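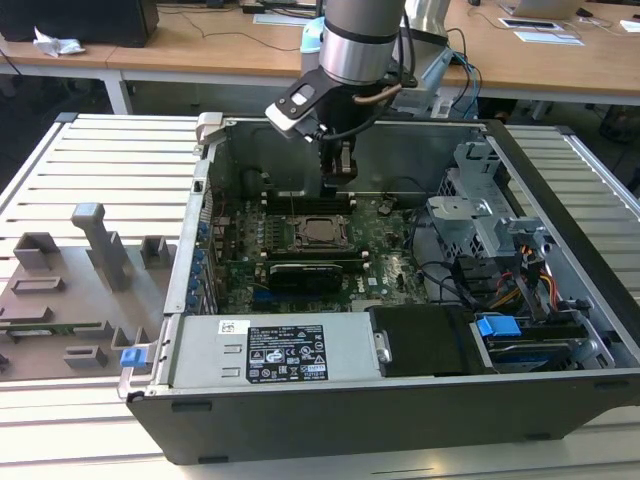

Re: [plodine-smalloffice] Used desktops vs new – message 1305

Quick one, typing between calls. Quoting the bit I'm answering:

> We have 14 desktops at the Vanton office, all bought the same
> year, and the boss wants to replace the lot in August. Budget is
> $2000. I say that won't stretch to new. Would you buy used, or
> just put memory and a new drive in what we have? Mostly email,
> invoices, the odd spreadsheet.

Keep what you have. $2000 split across 14 machines is nothing for new, and not much for used either once you add shipping. Used dealers are fine – we bought from Arent twice – but you get somebody else's worn drive and start over.

What I'd do, in order. Make a list of who complains. Probably a handful. Upgrade those first, leave the quiet ones alone. Drive before memory if they still have spinning disks, that's where the waiting is. Then memory. Get the exact model off the case before ordering, Ostrowski's takes returns but teh restocking fee stings.

Backups first. Obviously. Still saying it.

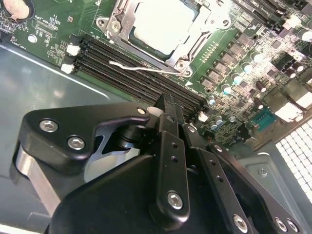

Do the memory sticks in one machine have to match?

It's best if they do. Mixed sticks often run, but at the speed of the slowest one, and now and then a machine won't start at all. Buy them as a pair of 2 and put them in the slots the manual tells you.

Other thing – check what your invoice program needs before you spend a cent. Ours dropped support for the old operating system and we found out from a pop-up. If the processor is too old for the current version then memory won't save you and the boss is right after all. Sorry.

Longer notes are on the list's wiki page, pasting the top part so you don't have to log in: 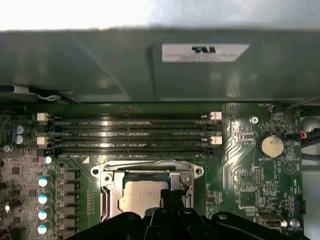
Page last changed: 4 November 2025

Before you open a desktop: shut down, pull the power cord, hold the power button a few seconds. Touch bare metal on the case. Handle memory by the edges. Push evenly untill both ends click. If it beeps at you on startup, reseat and try again.

Old drives – wipe or keep in a locked drawer, don't put them in the trash.

Gotta run. Send the model numbers to the list when you have them, somebody will know what fits.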